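Category: Community / Youth Programs
Last updated August 19, 2018
7 min read

The Long Table at Dosden

At 3:30 in the afternoon the side door of the Dosden apartments' community hall opens, and the first children in are usually the ones who live closest. They drop their backpacks along the wall, wash their hands and sit down at the long table. Supper is not until five. Until then there is homework, and a crate of board games with most of the pieces.

The supper club has run in the hall for four years. It serves children between seven and 14 who live in Dosden or in the Yorath buildings across the road. There is no fee and no sign-up form beyond a contact sheet for a parent or guardian. On a full afternoon 49 children eat there.

Reece Heywood started it after a year of working as an after-school aide at the elementary school nearby. He had noticed that a group of kids stayed on the playground long after dismissal, and he asked a few of them why.

"They had a key and an empty apartment," Heywood says. "Their parents were on second shift. They weren't in trouble. They were bored and they were hungry, and by six o'clock some of them were fighting."

He borrowed the hall for two afternoons a week and cooked pasta on a two-burner stove. Eleven children came the first day. By the following April the club was open every school day, and the building's owner had agreed to put in a proper range and a second sink.

Rules are short and are painted on the wall by the kitchen. Everyone eats together. Everyone clears a plate that is not their own. If you have a problem with someone, you tell an adult before you tell your friends.

The last rule came from Aiman Tjoa, who joined as a youth worker in the second year. She had seen small arguments travel through both sets of buildings in an evening, picking up cousins and older brothers along the way. Now two children who fall out are asked to sit with her in the back office for 10 minutes. They each talk, and they each have to repeat what the other one said.

"It's slow," Tjoa says. "Sometimes they repeat it in a silly voice. I make them do it over."

One boy, who was 11 when he first came, spent a good part of that fall in the back office. He took food off other kids' plates and called it a joke. Tjoa gave him the job of serving, which meant he ate last and had to make sure there was enough to go around. He complained for two weeks. He is 13 now and still serves, and he has opinions about portion sizes.

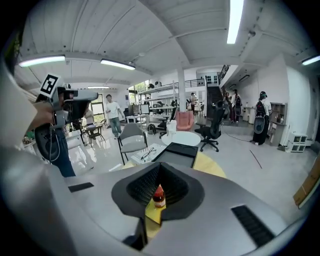

Who pays for the food?

Most of the money comes from a yearly grant of $3,000 from Tralov, a local grocery wholesaler, which also sells the club rice, beans and canned goods at cost. Families and neighbors gave another $2,130 last year, much of it in cash dropped into a coffee can by the door.

That does not cover wages. Tjoa's hours are paid by the Junberg Fund, a small family foundation, on a contract that has to be renewed every spring. Heywood still works mornings at the school and takes nothing from the club. He would like to hire a cook so he can spend more time at the table, but he has not found a way to pay for one.

Parents have begun to stay as well. It started with one mother who got off early and sat down while her daughter finished eating. Now there is a second pot of coffee at 5:30, and the Yorath parents, who used to wait in their cars, mostly come inside.

The club closes at 6:30. In winter Tjoa walks the Yorath children back across the road in one group, youngest at the front, and waits in the lobby until the elevator has gone up. Then she goes back to help Heywood stack the chairs. The hall is booked for a choir at seven.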